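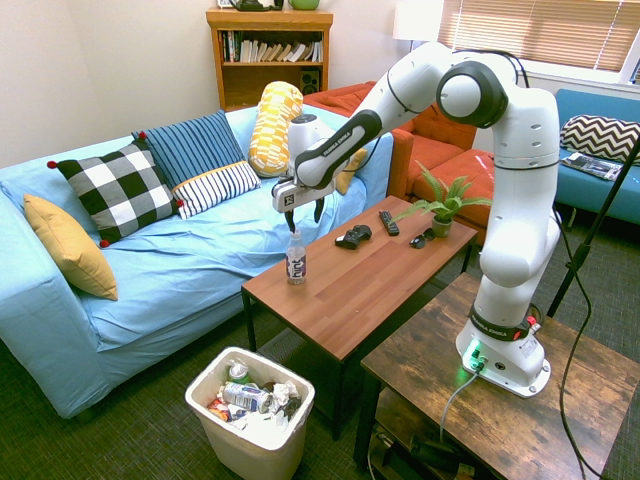 Ross Swanson thinks I should just pick the nearest club and be done with it, but he has followed Hartley since he was in diapers and I don't think he remembers what choosing feels like! So I'm bringing it here.

I got into soccer last winter, mostly by leaving matches on while I folded laundry, and now I want a team of my own in our regional league. It's down to Hartley or Tromside. Hartley is 4 miles from my house and they're second in the table. Tromside is 50 miles away and they're hanging on just above the drop, but I saw them come back from two down against Wornstead and I was yelling at my TV like a crazy person. I've got a season ticket form for Hartley sitting half filled out. Is it dumb to follow a team you can only get to a few times a year? And if I do buy a Hartley ticket, is the standing end okay for somebody who's five foot two?

plumline_dee
2022-02-26

Not dumb at all. I grew up near Wornstead and moved away for work, and I still get to maybe five home games a season (six if my sister lets me have her couch). You do miss out on some stuff, like knowing the people in the seats around you, and the bad away trips everybody talks about for years. But you can't really talk yourself into a team. If you were yelling for Tromside, well, there you go.

What I'd do is hold off on the season ticket and buy single games at both places before the season's over. Hartley almost never sell out unless Karik are in town. The last one I went to had a crowd of 2263 and I walked up to the window ten minutes before kickoff. Go to one when it's cold and they're playing badly. If you're still happy on the drive home you've got your answer.

On the standing end, at five foot two I'd go down to the very front by the rail, or else all the way up at the back where the steps are steeper. The middle is all shoulders. The view from the front is kind of flat and you won't be able to tell what's going on at the far goal, but you'll see the corners great and the keeper will hear every word you say.

oldnumbersix

Hartley. Tromside are going down.

gatepost_marie

I have to stick up for Tromside a little! They've kept the same back line pretty much all year and they're way harder to beat at home than the table makes it look. Their left back has 109 games for the club now and he still runs like somebody's chasing him. Also the parking is free if you get there early, and the lot behind the north stand empties out a lot faster than the one on the main road.

Can't help on the Hartley standing end, I've only sat in the away section there. It was fine, pretty windy though. Bring a hat. If you do come over for a Tromside game, the ticket office closes at halftime, so pick up anything you want for the next match before you go in.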